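Urna – coleção de provérbios e adivinhas para ler em voz alta

Versão 2 do conjunto de dados. Última revisão: Seg 29 abril.

O que é

A Urna reúne 400 provérbios e 290 adivinhas em português, recolhidos em serões, feiras, cozinhas e salas de aula. Cada entrada traz o texto tal como foi dito, uma versão em ortografia corrente e uma nota curta sobre a ocasião em que se usa. Há entradas sobre chuva, sobre dívidas, sobre cunhados (muitas!) e uma quantidade espantosa sobre burros.

Começou como um caderno da Cecilia Ankrah e cresceu até já não caber em caderno nenhum. Adoramos este material e queremos muito que circule: que se leia, que se discuta à mesa, que alguém escreva a dizer que na terra da avó se dizia de outra maneira.

Como está organizado

Tudo vem em ficheiros de texto simples, UTF-8, campos separados por tabulação.

proverbios.tsv – identificador, texto dito, texto normalizado, tema, nota de uso
adivinhas.tsv – identificador, pergunta, resposta, respostas alternativas, tema
variantes.tsv – identificador da entrada principal, variante, quem a recolheu
temas.txt – a lista dos 18 temas, com uma linha de explicação para cada um

Os identificadores não mudam entre versões. Se uma entrada for retirada, o número fica vago.

Critérios de transcrição

Mantivemos as contrações orais (p'ra, co'a, 'tá) no texto dito e desfizemo-las no normalizado. A pontuação é nossa. Nas adivinhas rimadas, a barra inclinada marca o fim do verso. Quando a rima só funciona com a pronúncia local, a nota explica qual é – e vale a pena experimentar em voz alta, porque algumas são uma delícia.

A Silvia Bartoš reviu os temas e juntou os antigos "tempo" e "lavoura", que se pisavam constantemente. O Kekeli Adjei tratou das variantes e ainda tem uma pilha por transcrever, prevista para dezembro.

Limitações conhecidas

As adivinhas sobre comida estão representadas em excesso. Faltam provérbios de pescadores, e os poucos que temos vêm quase todos da mesma família. Algumas entradas refletem preconceitos de outras épocas; levam a marca "sensível" na nota, para que cada leitor ou professor decida o que fazer com elas.

Como contribuir

Enviem o texto, o lugar onde o ouviram e, se souberem, quem o dizia. Não corrijam nada! As formas tortas são muitas vezes as mais bonitas. O Obed Aidoo lê todas as mensagens e responde com gosto, sobretudo às que trazem adivinhas sem resposta – temos algumas por resolver e aceitamos palpites.

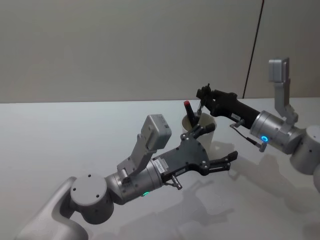

Os palpites ficam guardados em respostas alternativas, com o nome de quem os enviou, salvo pedido em contrário.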